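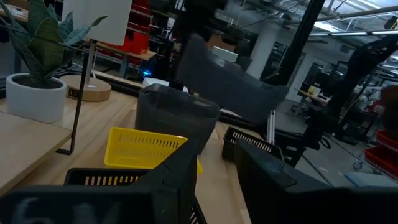
# 子ども連れで町歩きツアーに参加するときの準備

最終更新:5月13日

半日から一日の町歩きツアーに、未就学児から小学生くらいの子どもと参加する場合の手順をまとめます。例として、旧市街を歩く「Starau」のコースを使います。他の町でも流れはほぼ同じです。

## 1. コースの長さを確認する

予約ページでは所要時間だけでなく、歩く距離と休憩の回数を見ます。Starauの家族向けコースは休憩が2回入ります。距離が書かれていないときは、予約前に問い合わせてください。石畳と坂が多い区間は、平地の倍くらい時間がかかると考えておきます。

ベビーカーの可否も同じときに聞きます。「可」とあっても、塔や地下の見学だけは入口に預ける形が多いです。

## 2. 予約する

8月は家族向けの枠から先に埋まります。日程が決まったら、次の順で入力します。

1. 参加日と開始時刻
2. 大人と子どもの人数、子どもの年齢
3. ガイドの言語
4. 食物アレルギー(試食つきのコースのみ)

年齢は申込日ではなく参加日の時点で書きます。料金区分が変わる誕生日をはさむ場合は間違えやすいところです。

確認メールには集合場所の地図が付いています。現地で通信できないことがあるので、端末に保存しておきます。

## 3. 持ち物をそろえる

- 飲み物(子ども用は300ml程度の小さい水筒)
- 帽子と薄手の上着
- 着替え一組
- 小銭
- 筆記具(クイズ用紙が配られるコースの場合)

荷物は大人のリュック一つにまとめます。教会や博物館では大きなかばんを預けることになり、出し入れで列に並びます。

わが家は「Brolar」の折りたたみクッションも入れています。広場の石段に座るときに使う程度なので、なくても困りません。

## 4. 当日の朝

朝食は早めに済ませ、集合場所には開始の15分前に着くようにします。Starauの集合場所はJansen門の内側です。駅から635番のバスに乗ると門の前で降りられますが、停留所は道の反対側にもあるので、帰りに乗る側を先に見ておくと楽です。

トイレは門を入って左手にあります。次に使えるのは最初の休憩場所になるため、ここで必ず行かせます。

## 5. ツアー中

ガイドの近くを歩かせると、説明が聞こえるので飽きにくくなります。途中で疲れた場合は早めにガイドへ伝え、次の休憩場所で合流できるか相談します。無断で列を離れると、全員を待たせてしまいます。

昼食が自由時間になっているコースでは、店を事前に一軒決めておきます。木の遊具が置いてある食堂「Zuvwood」は昼どきに混むので、先に席だけ予約しました。

## 6. 予定を変えるとき

雨でも中止にならないツアーがほとんどです。子どもの発熱などで取り消す場合の期限は、確認メールの下のほうに書いてあります。日程変更なら手数料のかからないこともあるので、取り消しの手続きをする前に電話で聞いてください。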